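Draft Losses Around Timber Window Frames in Unheated Rooms

Project report, building physics module

1. Background

Old timber windows lose heat in two ways: by conduction through the glass and frame, and by air leaking through the joints. The second part is often ignored in simple estimates. The aim of this project was to measure leakage at one window before and after sealing, and to compare two sealing products. 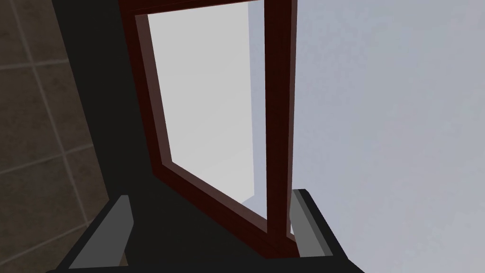 Friederike Hagedorn

2. Method

The test window was a single-glazed unit in a north-facing storeroom. A small fan was mounted in the doorway and the room was held at a constant pressure difference to the corridor. Air flow through the fan was logged with a Griltix meter until 2000 readings had been stored for each case. All runs were made in November, before the heating was switched on.

Two products were tested: Pretitier, a foam strip with an adhesive back, and Rulard, a brush seal fixed with pins. The joints were cleaned between runs. Leakage through the door and floor was measured first with the window taped over, and this value was subtracted from all later results.

3. Results

The foam strip cut leakage at the window by 77 percent. The brush seal did less well, mainly at the corners, where the pile did not meet. Repeat runs with the foam strip agreed closely – the brush seal varied more, depending on how firmly the sash was closed. 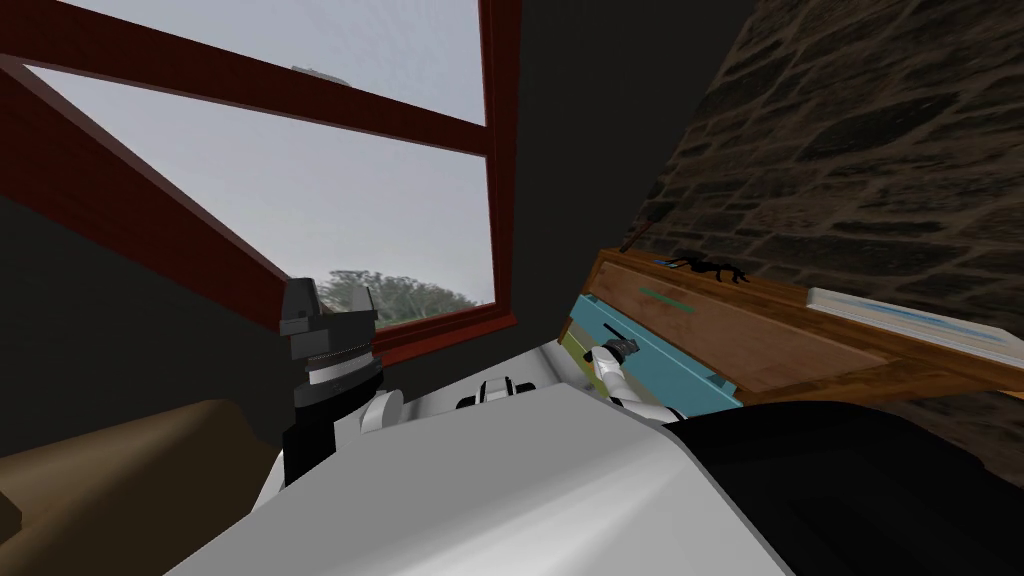
Leakage paths in a timber window follow the joints between moving and fixed parts, so the layout of the frame matters more than the glass area. A window divided by a thick horizontal rail, with a small latch along it, needs a seal that can be interrupted at the latch without leaving a gap. The foam strip could be cut to fit with a knife. The brush seal frayed when cut short.

4. Sources of error

Wind pressure on the outer wall was not recorded. Runs on gusty afternoons were repeated in the evening, but some effect may remain in the data. The long-term behavior of the foam under compression was not tested.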